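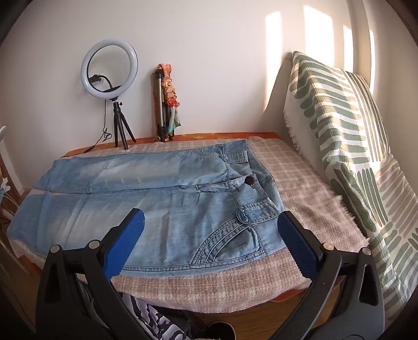

Blue pads at the ready, with a pair of jeans to practice on.

Have you ever wished a robot would fold your clothes? So did Thaís Marinho, and she decided to build a helper at home, with plenty of advice from her friend Anderson Lopes. They call the project Honorato.

A gripper is a bit like your own finger and thumb. It opens wide, goes over the cloth, and then the two fingers come together and squeeze. That sounds easy, but cloth is a tricky thing to hold! A block keeps its shape when you pick it up, while a pair of jeans flops and wrinkles and bunches up wherever it likes.

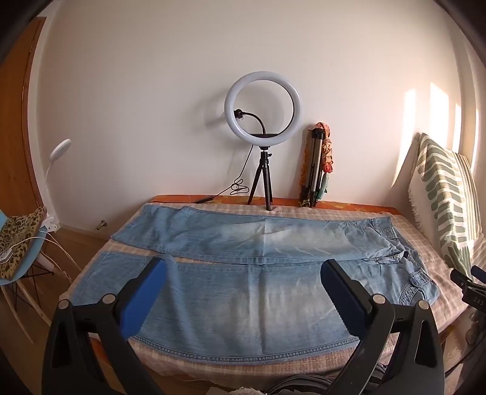

So the helper needs lots and lots of practice - up to 85 folds for one kind of clothing - and a person holds the gripper and does the folding first, so that the computer can learn from it later. Try it yourself with an old pair of pants. Use just one finger and thumb on each hand, go slowly, and see how many times you have to let go and grab again before the legs lie flat.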